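Stullstead Teaching Kitchen and Workshop
Tips for Safe Working
Sheet 4: Working Beside a Robot Arm at the Food Table
Issued 10/10/2020

Purpose of this sheet

This sheet replaces the previous guidance on the use of robot arms at the food preparation and plating tables. It has been rewritten following an incident in which an arm closed on a serving plate with more force than intended, and a member of staff reached in to free the plate while the arm was still powered. The plate broke. The member of staff received a minor cut to the thumb, which was treated on site.

The tips apply to all persons using the Stullstead rooms, including evening groups and visiting instructors. They should be read together with Sheet 2, Knives and Glassware.

What went wrong

The arm had been taught its positions with a shallow dish. Before the session the dish was exchanged for a plate with a higher rim. The taught height was not changed. On the first cycle the fingers came down on the rim, pressed, and stopped with a fault message on the pendant. The operator cleared the message and pressed resume. The arm continued downward from the point at which it had stopped.

The log recorded fault 233 twice within the same cycle. The first entry was cleared without being read. Our review, carried out by Nesrin Kaplan and Takeshi Sakai, found no defect in the arm. The causes were a change of tableware without a change of program, and a fault cleared before its cause was known.

Before the session

Use the same plate, bowl or tray with which the positions were taught. Plates of equal width may differ in height, and the difference is easily missed when they are stacked in a cupboard. Where another plate must be used, teach the position again.

Wash and dry the gripper fingers by hand with a mild detergent on a cloth. Do not spray any liquid toward the wrist. Grease on the finger pads is the most frequent reason for dropped food in our kitchen, and a second wipe with a clean, damp cloth removes most of it.

Cover the table with fresh paper and smooth it from the center outward. Raised paper lifts a plate enough to matter. Tape should be pressed down along its full length, particularly at the corners, where it tends to roll.

Run one full cycle at reduced speed with nothing on the table. Run a second with the empty plate in place. Only then add food.

Confirm that the stop button works. Press it, see that the arm will not move, and release it according to the card kept in the drawer.

During the session

One person operates and one person handles food. These duties are not exchanged while a cycle is running. The person handling food says "clear" aloud when both hands are away from the table, and the operator does not press start until this has been said.

Tie back hair, roll sleeves above the elbow, and remove bracelets and lanyards. Apron strings should be tied behind.

Soft foods require a lighter grip setting than most users expect. Begin with the lowest setting and raise it one step at a time. Food that has been crushed or dropped is discarded, as is any food that has touched the table paper.

If the arm stops without warning

1. Keep your hands where they are, or draw them back. Do not reach in.
2. Press the stop button, even if the arm appears to be at rest.
3. Read the whole message on the pendant and write the number in the fault book.
4. Look at the fingers from the side. If they are pressing on anything, the arm must be raised by the operator before the object is moved.
5. Remove the food and the plate, and inspect the plate for chips.
6. Repeat the slow cycle with nothing on the table before resuming work.

Do not pull a trapped plate sideways. It will often come free all at once, and ceramic edges that have been under load may give way in the hand. If the arm cannot be raised from the pendant, leave everything in place and call Halldóra Thoroddsen at extension 1358.

Setting the finger height

Most of the trouble described in this sheet can be avoided when the height of the fingers is set with care. The final approach should be made in small steps, with the operator's eyes level with the plate – never from a standing position, which makes the gap look larger than it is. With a small item of food on a round plate, the fingers point straight down and their tips all but touch the food, as in this view of a pale green plate on the papered table; at that distance a rim only slightly higher than the one used for teaching can be enough to cause contact. Food need not be in the exact middle of the plate, and the item here sits a little to the right of center, but the fingers must have room to open on either side without meeting the rim. Record the height on the setup card together with the name of the plate.

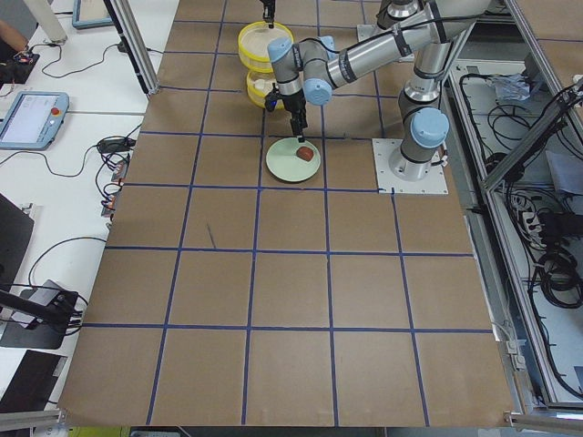
Cleaning up after breakage

Switch the arm off at the wall before collecting any pieces. Pick up large pieces with thick gloves, then fold the table paper inward from all sides and discard it whole. Fine splinters are lifted with a damp paper towel, which is also discarded. Do not use a dishcloth, as splinters remain in the weave.

Check the finger pads under a bright light. A pad with a nick or an embedded splinter is replaced and is not to be trimmed. All uncovered food on the table is thrown away, including food that seems to have been well clear of the break.

Reporting

Every stop is entered in the fault book, whether or not anything was damaged. Entries should give the fault number, the plate in use, the grip setting and the name of the operator. Þórarinn Nørgaard reviews the book at the end of each session block and will return incomplete entries.

Spare finger pads are held in the Dorico cabinet. Requests for replacement plates go to Baldur Nørgaard, who should be told which program each plate is intended for.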